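Section 3. Opening the tower and finding your way around

If you've come straight here from the parts list, go back and do Section 2 first, at least the bit about backing up your files. I'll wait. I skipped it once on my sister's computer and I still hear about it at holidays.

Right, so this section gets the side off and gets you familiar with what's inside, before you unplug a single thing. The Bovora rebuild kit has a quick-start card that covers all of this in one line ("open case"), and I get more mail about that one line than about anything else in the box.

Before you start

You'll want a Phillips screwdriver, a small dish for screws, masking tape, a pen, and a flashlight. The tray from the Bovora kit is fine as a dish. A magnetic one is even better, if you have it — screws love to roll.

CAUTION: Shut the computer down, switch off the power supply at the back, and pull the power cord out of the wall. Then hold the power button in for a few seconds. Do not open the power supply itself, ever, for any reason in this guide. It can hold a charge long after it's unplugged.

Steps

1. Unplug everything from the back. Monitor, keyboard, mouse, network, speakers, that mystery cable you've never traced. Put a bit of tape on each one and write where it went.

2. Touch bare metal on the case before you reach in, and keep doing it every so often as you work. If you own a wrist strap, wear it. Carpet and socks are a bad combination for this job!

3. Take out the screws holding the side panel on. Most cases have them along the back edge, though some have a latch or a lever instead. Slide the panel toward the back and lift it away. If it won't budge, look for one more screw before you start pulling (there's always one more screw).

4. Lay the tower down on its side with the open part facing up. You can do the work with it standing, and plenty of people do, but I find I drop fewer things when gravity is on my side. Any steady surface with elbow room will do. If your table has grooves or slots in it, keep the screw dish close, because small parts will find those gaps.

5. Now just look for a minute, hands off. Get your flashlight and find the big pieces first: the power supply, the motherboard, the memory, the graphics card if there is one, and the drive cage. Turn your head or turn the case until it matches the way you like to think about it.
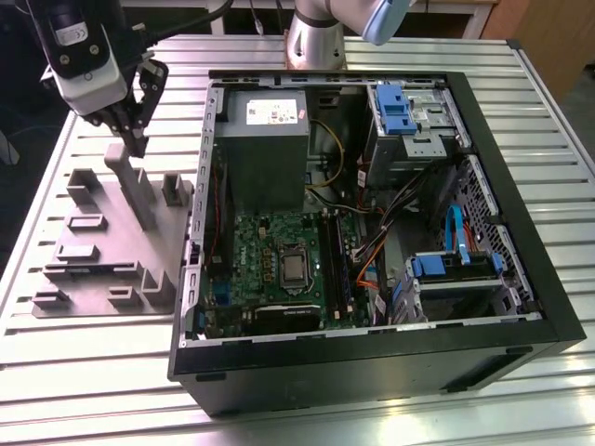 6. Start with the power supply, which is the easiest to spot. It's the gray metal box with the white label at the top left of the interior, and a yellow and black cable curves away from it toward the middle of the case. Yours may sit in a different corner, but follow the thick bundles back and you'll get there.

7. Find the memory. On this green motherboard the two black slots are just to the right of the silver CPU. Leave the modules seated for now, we'll get to them in Section 4.

8. Trace the thin data cables by eye, from the drive cage end if you can. SATA cables are often a bright color, like the orange one in my photo, and that's a real help when everything else is black. Tape and label each one the same way you did in step 1.

9. Take your own picture with your phone. Take 12 if you like. When you're putting it back together you will want to know which side of a bracket a cable ran on, and your memory will lie to you.

Note: If you find a lot of dust, stop and clean it before going on. Use short bursts of canned air and hold any fan blades still with a finger. Please don't use the vacuum cleaner.

Note: Zarmeena Afridi wrote in to say that her case had a second panel on the other side, and that she'd opened that one first and found nothing but the back of a metal tray. If that's what you see, close it up and try the opposite side.

If you have to stop partway, lay a clean cotton sheet loosely over the case and leave the cord unplugged. Section 4 starts with the memory.

Mali Sayce
Last updated 2020-05-22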